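Part 3: Getting your first song out of the Prastano

OK, so by now you've unpacked everything, you've read my bit about power supplies (please read my bit about power supplies), and the four-track is sitting on your desk with its little green light on. This is the part I like best. We're going to record one whole song, start to finish, with guitar, voice, a second voice and whatever you fancy on track four.

I wrote this guide after making the Skistham EP on the same machine, and everything below is how I work. The official booklet does it in a different order. Both get you there!

Before you start

You'll need the recorder, one microphone, closed headphones and a blank card. I format a new card for every project and write the name on it with a marker, and I've never regretted it. Mine for this section says "Ela", the name of the tune I was working on. It's a slow waltz with far too many verses.

Caution: formatting wipes the card completely. There's no undo and no second warning screen. Copy anything you love to a computer first.

Setting up the project

1. Press and hold SONG until the display blinks. Turn the wheel to NEW and press it in.

2. Give it a name. You get eight characters and the wheel scrolls through the whole alphabet, so keep it short (I once named something "BATHTUBS" and my thumb hurt by the second B).

3. Set the tempo. Hold TEMPO and turn the wheel. I had "Ela" at 150, counting the quick beats, which sounds frantic on paper but feels lazy once you're counting in threes. If you don't want a click at all, turn the wheel all the way down until it says FREE.

4. Choose the count-in. I use two bars. One bar is never enough for me to get my hand from the record button back to the guitar neck.

Note: you can change the tempo later, but only the click moves. Anything you've already recorded stays at its old speed. I learned this with three finished tracks on the card and had to start over.

Recording the guitar

5. Plug the microphone into input A and set the switch on the back to MIC. If you leave it on LINE you'll hear something very faint and thin, like a radio in the apartment next door.

6. Put the mic where the neck meets the body, a hand's width away, and point it slightly toward the fretboard. Pointing it straight at the sound hole gives you a big woolly boom, and you'll spend the whole evening trying to get rid of it.

7. Press ARM on track 1. The light goes red.

8. Play the loudest part of the song (the loudest part, not the pretty intro!) and turn up GAIN until the meter just touches the second-to-last bar. Then back it off a hair.

9. Press RECORD and then PLAY. Wait for the count-in and go.

Note: leave the thing running for a few seconds after the last chord. The ring at the end is lovely and you'll want it when you do your fade.

Don't stop for small mistakes. My favorite records are full of squeaky strings and chairs creaking, and a take that leans a little in the second verse usually has more life in it than the careful one you do an hour later. If it's a real train wreck, hold STOP and tap the track button to throw it away.
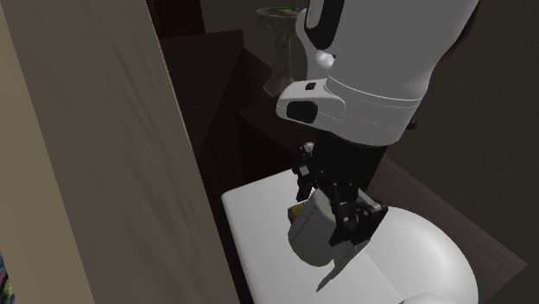
Recording the voice

10. Disarm track 1 and arm track 2. Check this twice. If both lights are red, you're about to sing over your guitar.

11. Put your headphones on and bring track 1 up until you can hear the pitch clearly, but no louder. I like one ear off so I can hear myself in the room. If you do that too, pan the guitar to the covered ear so it doesn't leak into the mic.

12. Reset the gain for your voice. It'll be nowhere near the guitar setting, so go by the meter again and sing the chorus at it like you mean it.

13. Press the LOW CUT button. It takes out the rumble from the street and the thumps from your foot, and you won't miss anything.

14. Record two or three takes. The machine keeps up to 10 per track, and you can flip between them with the wheel afterward. After the fourth I start thinking about my vowels and it all goes downhill.

Caution: keep the monitor speakers off while you're singing. A live mic and an open speaker on the same desk will howl at you, and in headphones it hurts.

Adding the second voice

15. Arm track 3 and stand a step farther back from the mic than before. The harmony then sits behind the lead all by itself, with no fiddling at the mixing stage.

16. Sing it quieter than you think you should. For "Ela" I nearly whispered the low part, and it's the thing people ask me about.

17. If you want to double the lead and skip the harmony, sing the same line as tightly as you can manage. A few words landing apart is fine, and you can mute the ones that bother you later with the PUNCH button (that's in Part 4).

Track four

Anything goes here. Tambourine, toy piano, a drone from an old keyboard, your friend humming in the hallway. On the Skistham songs I used a cheap organ with a sticky key, and I wrote the parts around the note it wouldn't let go of.

18. If it's an electronic instrument, move the switch on the back to LINE and turn GAIN all the way down before you plug in.

19. If it's percussion, move it well away from the microphone. Across the room is a good place to start. Tambourines are so much louder than they seem.

A quick listen before you mix

20. Disarm everything. All four lights should be off.

21. Set every fader to the center mark and press PLAY from the top.

22. Listen all the way through once without touching anything. I know! Your hand will want to creep over to the faders. Sit on it. Jot down the two or three places where something pokes out or gets lost, with the counter time next to each.

23. Hold SAVE until the display says DONE. The Prastano doesn't save by itself, and pulling the plug before you see that word loses everything since the last save.

Mixing, fades and getting the finished song onto a computer are all in Part 4.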